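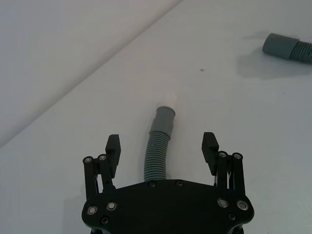
I have been asked more than once this summer what I would change first if somebody handed me the rulebook for robots that handle soft parts, and my answer always disappoints people a little. I would make everybody write down what counts as a grasp.

Santosh Semwal and I went back and forth on this through most of July, over a batch of hose-picking records from Breteck. There were 3,877 attempts in it, and 3,357 were marked as good. Good how, though? One operator (a lovely, careful fellow) marked a pick as good when the fingers closed on the ribs. Another wanted the hose lifted clear of the table, held by the smooth cuff, and set down again without a kink. Both of them were doing their jobs well, and their numbers should never have gone into the same column!

Now, I know how folks feel about more paperwork. Khadija Gaber tells me her checklist at Spanos already runs to 11 items, and she'd happily see it down to 9. I'm on her side there, and I'd gladly trade her two of the old ones for this single sentence, agreed on before the first run and taped up where the operators can read it: where the fingers may touch, how long they must hold, and what gets called a miss.

And please, let the people running the arm help write it. They've usually been wanting to for quite a while.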